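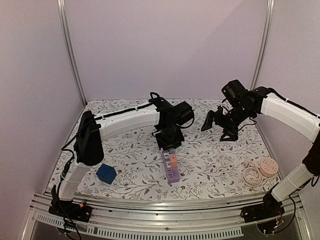 Figure 2. The two-arm cell with the objects of the plug task on the patterned mat. The left gripper is over the rear end of the purple power strip, and the right gripper is open.

4.2 Effect of the printed background

In the first version of our cell the work surface was plain grey. The policy trained on it performed well, but it failed often when we moved it to the second site in Hullurthorpe, where the table has a wood pattern. We therefore repeated the collection on a mat with printed branches, leaves and reddish flowers (Figure 2). The walls were kept in one plain colour, so that the mat is the only strong texture near the objects.

The new set, which we call Petchrat, contains 1076 demonstrations. All of them were recorded by teleoperation with the same two arms. Before each demonstration the operator placed the power strips and the cube-shaped adapter in new positions. The position of the coiled cord was also changed, although neither arm has to touch it in this task. We consider it useful as a distractor, as its colour is close to that of the round strip.

We trained the Somia policy on both sets with equal settings and tested it on the wood table. With the plain set the grasp of the plug was often started too early, while the fingers were still above the casing. With Petchrat this error became rare, and the success rate reached 70 per cent. The remaining failures are mostly of another kind: the gripper closes on the plug correctly, but pulls it at an angle and the strip moves with it. This could be reduced if the second arm held the strip, and we return to this question in Section 5.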